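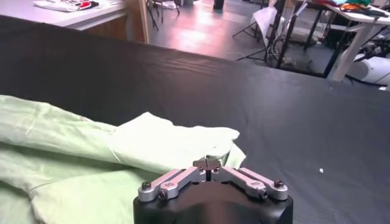
Deividas Eglītis asked whether thin garments should keep going on the black cloth at all. In his view a light cotton piece drags the cloth with it on the second fold, and the hem ends up out of square. He would go back to a bare tabletop for anything under 123 grams per square meter.

Discussion followed. A bare top lets the fabric slide on the first fold, which was the complaint in March. Pale pieces are also harder to see on a light surface. Agreed to keep the black cloth, pulled tight and clipped under the table at both ends. Lint to be removed with a roller at the start of each shift.

Skarnia Linen Room
Folding and Packing, working meeting
September 8, 2026

1. Previous minutes
Accepted with one correction: the Burker shelf depth is to the inside face, not the outside.

2. Towels
Current method is half, half again, then thirds. Stacks made this way lean toward the open side once they pass the height of the shelf lip. The proposed change is to lay every towel with the thick folded edge facing front and the open edges at the back. It takes no extra time at the table and makes the stack easier to pick up. Terry and waffle weave stay in separate stacks. Pale green goes on the right side of the table, white on the left.
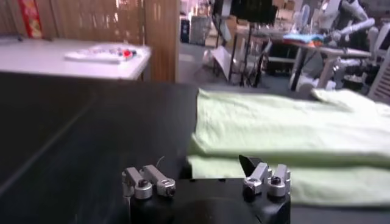

3. Shirts
Printed shirts are folded with the print outward and flat. No crease is to cross the lettering. Shirts with buttons at the neck are buttoned before the sleeves are turned in. Crumpled pieces are shaken out once and smoothed from the collar down. If the collar will not lie flat, the piece goes to pressing.

The folding board from Nuchit is too wide for small sizes. A narrower one will be cut from the same sheet.

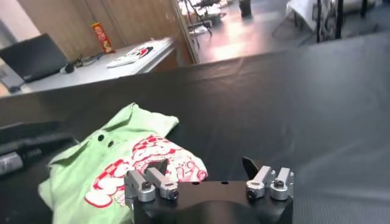

Item 3: light green T-shirt, red and white print.

4. Packing
Zivosach cartons hold about 200 small shirts or a mixed load by weight. Mixed loads have been arriving with the bottom layer creased. Towels to go in first, shirts on top, tissue between. Maximum 4 layers of towels per carton.

5. Actions
Cloth clips: D. Eglītis.
Narrow folding board: workshop.
Revised towel sheet, posted at the table: linen room.
Carton labels: carried over.

Next meeting to be set when the board is ready.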